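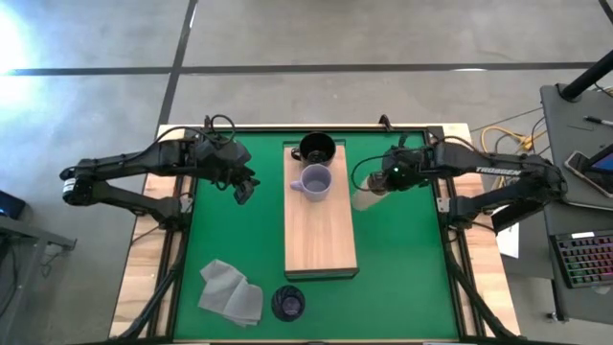 Viltlow external burner drops out at the end of a write
Started by platter_ife

I have a Viltlow slim external writer, USB powered, bought in February to move old project folders on to archive discs. It reads everything I put in it. Writing is the problem: it gets to the last part of the disc, the drive spins down, and the software reports a write error. The folders are mostly stills, so plenty of medium-sized JPEGs and no single large file. Small burns of 200 MB finish and verify. Anything that fills the disc fails. Same result on 2 laptops. Media is Breltmont DVD-R from a spindle of 30. Is this the drive or the discs?

Ifeoma Tamuno

---

kestrel_bay wrote:

Power. A slim writer draws most when it spins up and when it is writing at the outer edge at full speed. A single laptop port may not hold the voltage. Does yours have the second USB plug for extra power, and is it connected?

---

platter_ife wrote:

It has the split cable. Only the main plug was in. I have now tried both plugs in the same laptop and it got further, then failed in the same way.

---

Oduvale wrote:

I don't agree that it's power. If it were, you would expect the drive to vanish from the system and come back, with the disconnect noise. A write error with the drive still listed is more often media. Cheap dye is worst at the outer edge, and that fits "small burns work, full ones don't" just as well.

Drop the write speed to 4x and try again before buying anything.

---

kestrel_bay wrote:

They don't always vanish. I've had one brown out just enough to lose laser power while the USB bridge stayed up. The title says "drops out" and the post says "write error", so which is it? Check the system log.

---

platter_ife wrote:

Sorry, loose title. The drive stays listed. Log has no disconnects, just a medium error on the write command, repeated, then the software gives up. I'll do 4x tonight.

---

Yetunde Eze wrote:

Could you post the media code as well? The name on the spindle tells you very little, as the same label can be put on discs from more than one factory. Any of the free disc info tools will read it from a blank.

Also check whether the drive firmware is current. The firmware holds a table of write strategies per media code. If yours isn't in the table, the drive uses a generic one, and generic ones tend to be poor at the outer edge.

---

platter_ife wrote:

Results, all full discs, both USB plugs in:

8x, Breltmont: failed at 91%
4x, Breltmont: completed, verify failed on a handful of files
4x, Andton DVD+R, borrowed from work: completed, verify clean

Firmware was one version behind. Not updated yet, as I didn't want to change two things at once.

---

Oduvale wrote:

Media, then.

---

kestrel_bay wrote:

One good disc isn't proof. It's also +R against -R, so you've changed the format as well as the maker. Try the Andton at 8x. If it fails there, I'd still want to see a powered hub in the chain.

---

platter_ife wrote:

Andton at 8x completed and verified. No hub used.

---

kestrel_bay wrote:

Fair enough, I'll give you the discs. I'd leave the second plug in all the same.

---

Yetunde Eze wrote:

Update the firmware now and do one more Breltmont at 4x. If it verifies, the rest of the spindle is usable for things you don't mind losing. I wouldn't use it for the archive either way. A disc that only just verifies on the day has no margin left for ageing.

While you're at it, burn the file list and checksums on to each disc. Verify in the burning software only compares against the source, and in five years you may not have the source.

---

Oduvale wrote:

Agreed on the checksums. Store them somewhere else too.

---

platter_ife wrote:

Firmware done. Breltmont at 4x now verifies, 2 discs out of 2. I've ordered Andton for the archive and will keep the others for moving files between machines. Media code is on the other laptop, will add it when I have it in front of me.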